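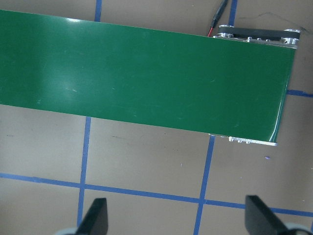 Learning the trade at 41

Sun-ja Kang spent most of her working life behind a bakery counter. In December she passed the exam for her electrician's license, and she now works for Clancombe, a small firm that rewires older houses.

"I wanted work where I could see what I had finished at the end of the day," she says. "In the bakery it was all gone by noon."

The course took two years of evening classes. Kang paid for the first term herself and borrowed the rest from her brother-in-law, Jae-hoon Yeon.
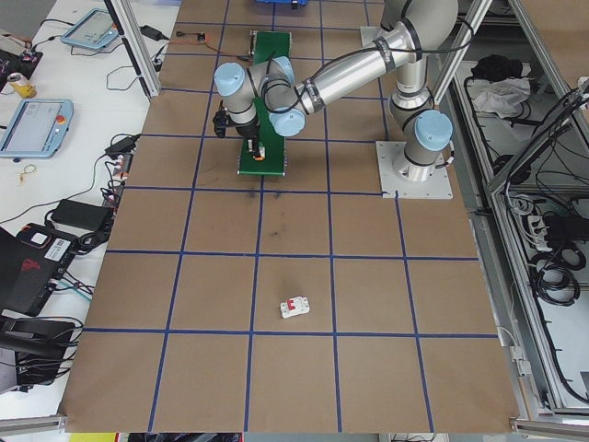
"The math was fine. The code book was the hard part. I read it on the bus, and I read it while my son was at swimming."

She was the oldest in a class of 50. Her instructor, Kyu-ri Yeom, let her make up the labs she missed when the bakery was short of staff.

Most of her jobs now are kitchens and basements. She says customers sometimes ask when the electrician is coming.

"I tell them I'm here, and where is the panel?" 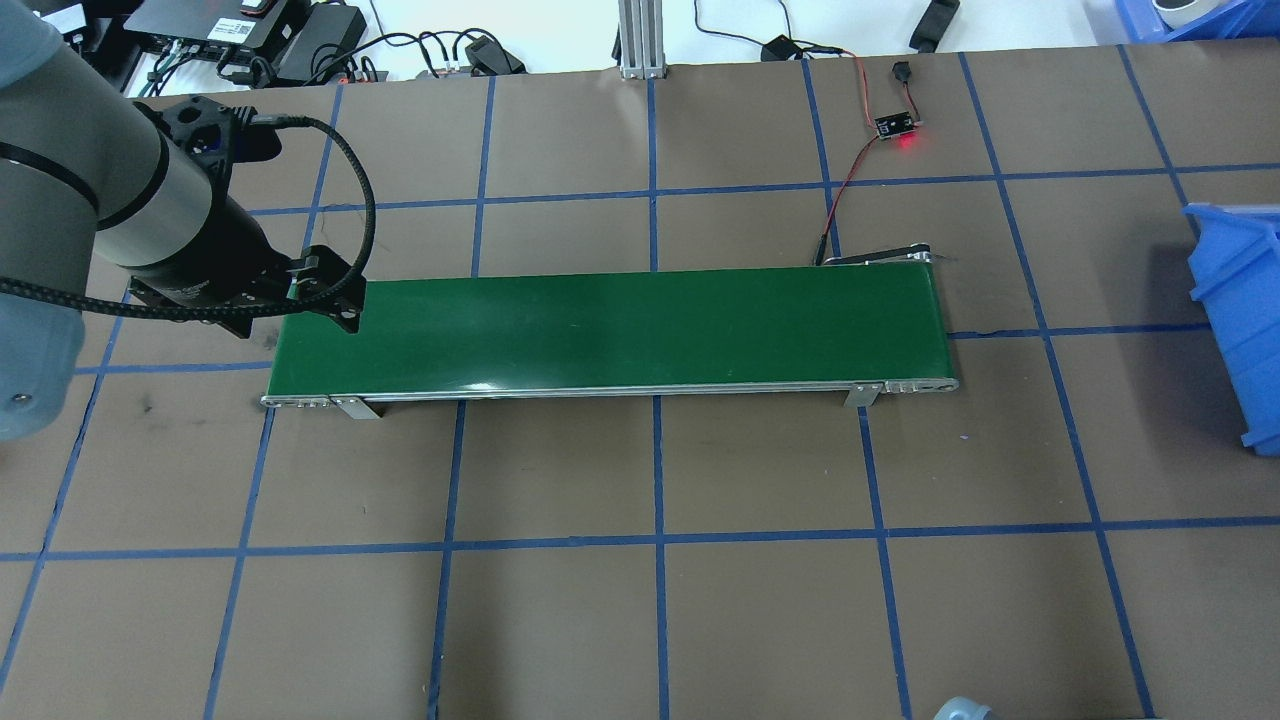 Vol. 3, No. 2

Kang plans to stay with the firm until she can sit for the master's exam. After that she would like to take on an apprentice, maybe someone her own age.

"They will have to get used to attics in July," she says.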